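Moving the allotment onto paper

November, and the plot is more or less shut for the winter. The broad beans are in, the garlic is in, and the shed door has been rehung so that it closes. I said last month I would write up how I keep records, as two people at the Fareck site asked me and I gave both of them a poor answer.

For six seasons I kept everything on my phone. Sowing dates, varieties, what came up and what didn't. I used three different apps in that time. The first one stopped being updated, the second wanted a subscription, and the third one, Nutance, was fine until I dropped the phone in the water butt. Most of it was backed up. The notes from that spring were not, and I spent the summer guessing which row of leeks was which.

So I went back to paper. I bought a hardback notebook with 426 pages, which sounds like a lot, and I have used 66 of them since February. At that rate it will see me through a good few years.

The way I set it out is simple. Each bed gets a double page. On the left I draw the bed from above, with the path at the bottom of the page, and write in what is growing where. On the right I put the dates. I don't bother with weather unless it was unusual -- a late frost, or the hail we had in May. If something fails I write down that it failed and what I think did it. Slugs, mostly.

At the back there is a seed list. I have 22 packets in the tin at the moment, down from far too many. Each one has a line with the year I bought it and where from. When a packet is finished I cross it out and don't replace it unless I ate what it produced. This has cut out kohlrabi altogether.
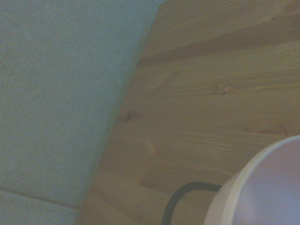
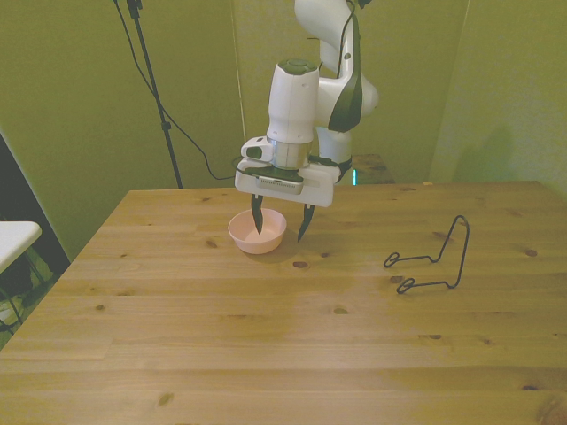 Zou Manipulation Group, Plokondale

The other half of the job is doing the writing. I found out early on that if I left it until I got home it didn't get done. By the time I've washed the mud off and had something to eat, I have forgotten whether I sowed one row of beetroot or two. Now I carry a pencil and a few index cards in my coat and put things down as I go, standing at the end of the bed. Pencil works on damp card. Biro doesn't, and gel pen is worse.

On Tuesday evenings I copy the cards into the book. It takes less than a quarter of an hour in summer and no time at all in winter. The cards then go in a shoebox. I thought I would throw them away, but they have turned out useful twice, both times when I couldn't read my own copying.

Some things I have learned from having a full year written down in one place:

My first early potatoes were lifted a good two weeks later than I would have told you from memory.

I sow lettuce in big bursts and then forget about it for a month. There were four gaps last year when we had none, and one fortnight in June when we were giving it to the neighbours.

The bed by the hedge is poor for everything except chard. I had suspected this for years and kept planting carrots there anyway.

I weighed the crops this year as well, on the old kitchen scales. The onions came to 680 ounces after drying, and that is the only crop I weighed properly from start to finish. The beans got eaten on the way home too often for the figure to mean anything. I won't weigh everything again. Onions and potatoes, perhaps.

There are things a notebook does badly. You can't search it. If I want to know when I last grew Florence fennel I have to turn pages, and I have already started an index inside the front cover to get round that. It doesn't remind you of anything either, so sowing dates still go on the kitchen calendar. And there is only one copy. I have been photographing the pages every few weeks -- onto the new phone, which stays in the shed when I fill the cans.

Next job is the crop plan for spring. The hedge bed is getting chard, all of it, and the carrots are moving to the far end where the courgettes were. I also want to try a row of parsnips sown later than the packet says, in April when the soil has warmed a bit. I'll put the dates up once they are in the ground.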